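3.2 Procedimentos de recolha e critérios de classificação

O inquérito ao consumo alimentar decorreu em abril, nos municípios de Tarnport e Sinport, junto de 632 agregados familiares. Cada agregado preencheu um diário de 2 semanas, no qual registou os géneros adquiridos, o local de compra e o destino das sobras. Os produtos hortícolas, os ovos e o pão foram tratados como categorias autónomas (Figura 4).
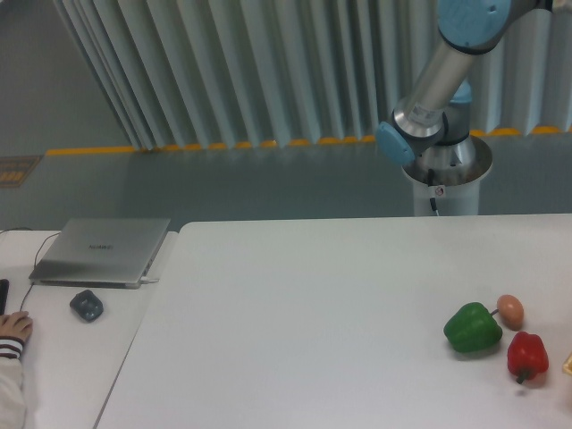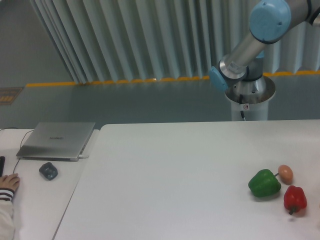
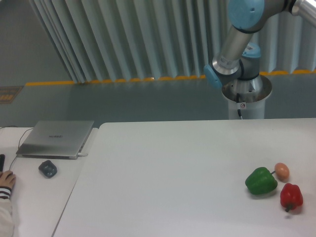
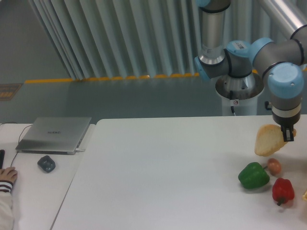 Figura 4. Mesa de tampo branco; na terceira imagem, dois pimentos e um ovo; na quarta, um pão.

A classificação seguiu a grelha Poteo, revista em 01/12/2023, que distingue o desperdício evitável do inevitável. Os diários com menos de cinco dias preenchidos foram excluídos. Em Sinport, onde a adesão foi menor, procedeu-se a uma segunda distribuição de cerca de 200 diários, entregues nas mercearias da rede Hoxha. As quantidades declaradas em unidades foram convertidas em gramas segundo a tabela do Anexo B. O pão endurecido destinado à alimentação de animais domésticos foi contabilizado à parte.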